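Do we really need to rinse the rice?

I have been cooking rice for most of my adult life and I still don't believe half of what I'm told about it.
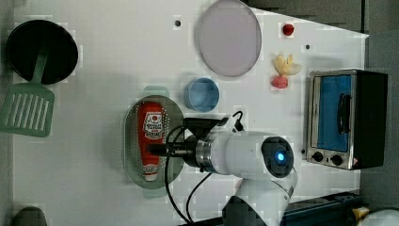 The rinsing is what bothers me most. Every recipe says to wash it until the water runs clear. Have you ever seen it run clear? Mine goes from milk to slightly thinner milk, and after the fourth bowl I give up and put it in the pan.

So in November I tried it both ways. Same bag of basmati, same pan, same amount of water. I rinsed one lot four times and tipped the other straight in. Then I gave both to my neighbour Rozália Dobos, who is very sure of her opinions on food, and didn't tell her which was which. She preferred the unrinsed one. She said it tasted "more looked after".

I'm not claiming that proves anything. One woman, two bowls. But I'd like to know how many of the people who insist on rinsing have ever bothered to check.

Mohit Katiyar, who I used to work with, says I'm being daft and that it depends on the rice. Old stock in a dusty sack, yes, wash it. A sealed supermarket bag, please yourself. That I can accept, although he also soaks his for half an hour, and when I asked what the soaking did he told me his mother did it.

Then there's the business of the lid. You must never lift it, apparently, or the steam gets out and the whole thing is ruined. I lift it. I lift it two or three times, because I want to see what's going on in there, and dinner has never been ruined yet. A bit more water at the end if it looks dry, and five minutes off the heat.

I read a post on the subject with 2,537 comments under it. I got through nearly a page of them before two people fell out over salt.

I'll try the short grain next. I do expect that one to need a wash, and I'll say so if it does.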